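3. Materials and Methods

3.1 Cups

All trials used single-wall white paper cups of one nominal size, bought in sleeves from a single supplier (Lasent) and stored in their original packaging until needed. The cups are of the ordinary kind used for hot drinks in offices and waiting rooms: a sidewall blank wrapped into a cone and sealed along one overlapping seam, a separate circular bottom disc set into the narrow end, and a mouth curled outward into a rim. The sidewall is folded under the edge of the disc and pressed, which leaves a raised ring standing slightly proud of the disc on the outside. In what follows we call this the base ring. The disc itself is recessed and does not touch the table when the cup stands upright on a flat surface.

A total of 1180 cups were drawn from two production lots. Cups with visible dents, a lifted seam, or an incomplete curl at the mouth were set aside before the trials and are not included in that number. No attempt was made to sort the remaining cups by weight. An earlier study by one of us (Rathnayake) had found that weight differences within a lot were small compared with differences in sidewall stiffness, and that the two were only weakly related.

3.2 Terms

Three regions of the cup are distinguished. The mouth region extends from the curl down to one quarter of the cup height. The base region extends from the base ring up to one quarter of the cup height. The remaining half is the mid-wall. The seam runs through all three regions and is treated as a position on the circumference, with the seam itself at zero degrees and angles increasing clockwise when the cup is viewed from its base.

A contact is described by its region and its angle. Two contacts on opposite sides of the cup are called a pinch. A pinch that leaves the sidewall visibly creased after release is recorded as a crease, and one that flattens the circular section but recovers on release is recorded as a deflection. Disturbance of the base ring is recorded separately and may occur with either.

3.3 Work surface and lighting

The work surface was a light wooden table with a plain top. No mat or cloth was used. In pilot work a felt mat was found to hold the base ring by friction and to hide small rocking movements, which are one of the more useful signs that a base has been pushed out of flat. The table was checked with a spirit level at the start of each session and shimmed where needed.

Overhead room lighting was left on throughout and the blinds were kept closed. A low lamp placed to one side made shallow creases easier to detect during inspection, but it was switched off during handling. Room humidity was logged at the start and end of each session. Sessions in which the two readings differed by more than 2 percentage points were repeated with fresh cups, as paperboard softens noticeably when it takes up moisture.

3.4 Handling procedure

Each cup was taken from the sleeve by the mouth, turned once to locate the seam, and marked lightly in pencil inside the curl at the zero-degree position. It was then placed upright on the table and allowed to rest for thirty seconds. Cups that rocked when tapped at the mouth were recorded as unstable at intake and kept in the sample, with a flag.

The pinch was applied at one of the three regions and at one of four angles. Region and angle were assigned from a shuffled list prepared before the session. The cup was lifted clear of the table, turned through ninety degrees so that its long axis was horizontal, held for five seconds, returned to upright, and set down. The turn was included for two reasons. First, it is part of most everyday handling of empty cups, such as stacking, nesting, and placing in a bin. Second, it removes the support of the table from the base ring, so that any distortion of the circular section is free to reach the disc.

After release the cup was inspected by a second person who did not know the assigned region. Inspection covered the sidewall, the seam, the curl, and the base, in that order. The base was inspected last because it requires the cup to be inverted, and inverting a creased cup by hand can add to the crease.

3.5 Inspection of the base

The base was viewed end-on. In this view an undisturbed cup presents an even white disc inside a continuous ring, and the tapered sidewall appears outside it only as a narrow band. Departures from a circle are easier to judge here than at the mouth, where the curl is stiff enough to spring back and conceal what has happened lower down.
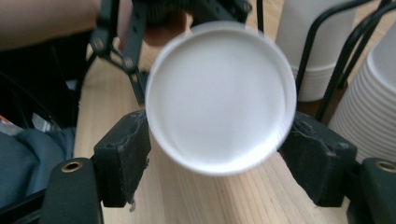
Figure 1. Paper cup held horizontally at its sides, seen from the base. The raised rim around the bottom disc is the base ring as defined in Section 3.1.

Shading across the disc was noted but not scored. A disc that is perfectly flat will still appear brighter on the side facing the light, and an early version of the scoring sheet, which asked inspectors to report any uneven tone, produced many false reports of bulging. The revised sheet, in use from 2018-06-26 onward, asks only whether the ring is circular, whether it is continuous, and whether the disc is domed when a straightedge is laid across the ring. Results collected on the earlier sheet were discarded and the affected cups replaced.

Circularity was scored by eye on a four-point scale and then checked with calipers on a subset of 471 cups. The caliper check used the longest and shortest diameters across the ring, measured to the outer edge. Where eye score and caliper reading disagreed by more than one point, the caliper reading was used and the disagreement was kept in the record. Most disagreements involved cups pinched in the base region at the seam, where the double thickness of board makes the ring look wider on one side even when its inner edge is round.

3.6 Repeated handling

A smaller group of cups was handled more than once to find out whether deflections that recovered after a single pinch would accumulate. These cups were pinched at the same region and angle until a crease appeared or until an upper limit of 2000 pinches was reached, whichever came first. The base was inspected at fixed intervals. Cups were not rested between pinches beyond the time needed to set them down, and the humidity rule of Section 3.3 was applied to each session as a whole.

Two practical difficulties arose. Dust from the contact surfaces marked the sidewall after many repetitions and could be mistaken for the start of a crease under low light. The contact surfaces were therefore wiped with a dry cloth at every inspection interval. In addition, the pencil mark inside the curl wore off in the longer series and had to be renewed, which on four occasions was done at the wrong side of the seam overlap. Those series were corrected by the width of the overlap and retained.

3.7 Recording

Scores were entered on paper at the table and transferred to a spreadsheet at the end of the session by the inspector, then read back aloud by the handler. Kobina Adjei repeated the transfer independently for one session in each lot, and the two versions were compared line by line. Differences were resolved against the paper sheet. Ambiguous handwriting was treated as missing data. The sheets use the region codes of the Bawa scheme, extended with a single code for the base ring, and the seam angle is written in full in every row, including rows where it repeats.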